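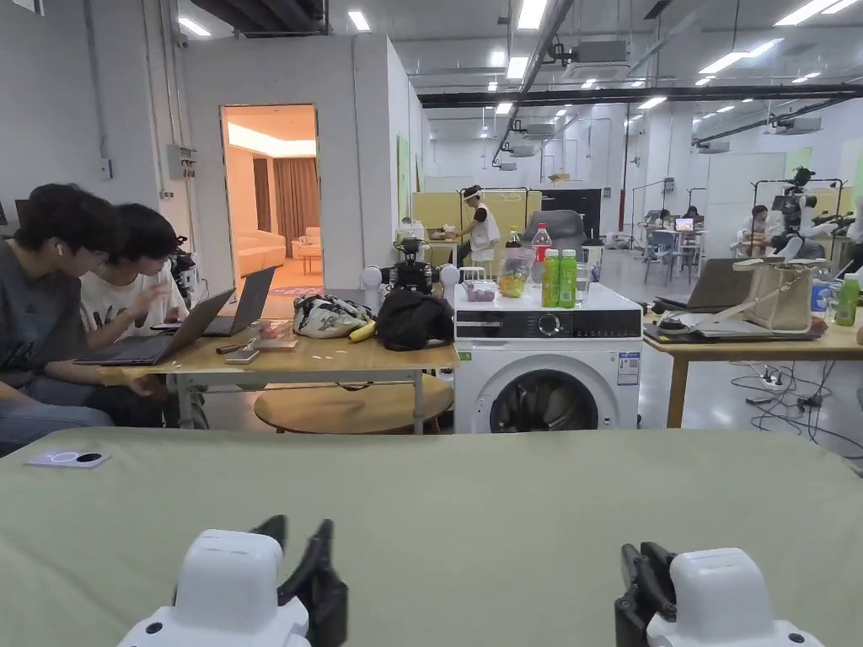 Laptops open at the light wooden table, heads down.

Umero folding laptop stand
£47, spare feet included

I started making the Umero after a winter of working with my laptop propped on two cookery books (one of them Italian, borrowed from Fiorella Fabbri and returned with a dent in it). My neck was a mess and the books kept sliding about. I wanted something that would go in a bag, sit still while I typed and not look like a bit of hospital equipment, and I couldn't find one, so I had a go myself!

It's made from birch ply, cut and sanded in my workshop, and it folds down flat with a single brass hinge. There are four heights. I use the second one up for typing straight on the laptop, and the top one when I've got a separate keyboard with me. Tall people usually go straight for the top, and Hemant Pal, who did the testing with me, would like a fifth. Sorry, Hemant.

It takes anything up to a 17 inch laptop. Smaller ones are fine too, but if yours is a really tiny thing do measure it first, as the front lip needs a bit of width to catch on.

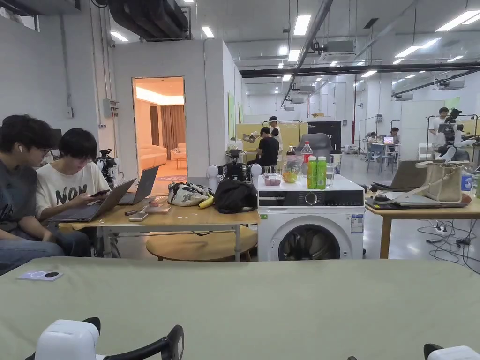 The feet are cork and they do wear down in the end, mostly if you drag the stand about instead of lifting it (guilty). You get a spare set in the envelope. Peel the old ones off, wipe the wood with a barely damp cloth, let it dry and press the new ones on. Leave it overnight before you put a laptop back on it.

Finishes are plain oil or Meseck, my name for the darker stain. Meseck shows scratches a bit more, though I still think it's the nicer of the two. The Sengar sleeve is sold separately and fits the stand with room for a charging cable.

I make these in small batches, and the next lot will be ready in June. If you'd like one put aside, send me a message with the finish you want. Orders in by Friday lunchtime go out the same afternoon if I've got stock.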